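Ernia open keepsake tin, rose gold

A deep, open-topped metal tin for bracelets, bangles and all the other bits that end up on the edge of the bath. The Ernia is the tallest of the Ovow dressing table range and the one we end up recommending most, mainly for people who own chunky beads and have given up on shallow trays.

The outside is a warm, coppery rose gold with a soft sheen to it (no glitter, no lacquered shine), and the inside has been left as bare silver-grey metal. We love that contrast! The top edge is rolled all the way round, so it's smooth under your fingers when you're rummaging for something before work.

What fits

Bracelets are what it does best. Beaded ones on elastic or cord drop straight in and settle in a heap, and a solid bangle can stand up on its side against the wall. Big barrel beads are no trouble either - they were the thing that defeated our old Imwood tray, which kept its lid propped open like a clam. If you're the sort who wears a stack of colours at once, say a red, a pale blue and a green together, you can keep the whole lot in one place and pick them out by eye from above.

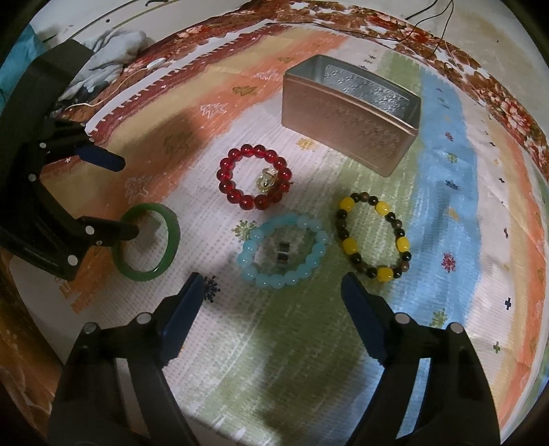 Lid or no lid?

The Ernia comes without one. We did try a lidded version early on and went back to the open top, as a box you have to open is a box that sits next to a pile of bracelets. If you want dust kept off, the Tamayo cotton pouch (sold separately) slips over the whole tin and pulls shut with a cord.

Looking after it

Wipe with a dry, soft cloth. A barely damp one is fine for fingerprints, but dry the tin straight afterwards and pay attention to the rolled rim, where water likes to sit. Please don't use metal polish on the outside, it will take the colour off. The inside can mark a little with use and we rather like it that way.

Keep fine chains and anything plated in a pouch of their own before they go in. Beads, glass and plain bangles can go in as they are.

Details

Colour: rose gold outside, silver-grey inside
Material: metal
Weight: 172 g
Lid: none
Packed in: recycled card sleeve
Delivery: 3 working days
Returns: 30 days, unused

Orders over £40 are sent free of charge. The next batch is due in June, and you can ask for an email when it's back on the shelf.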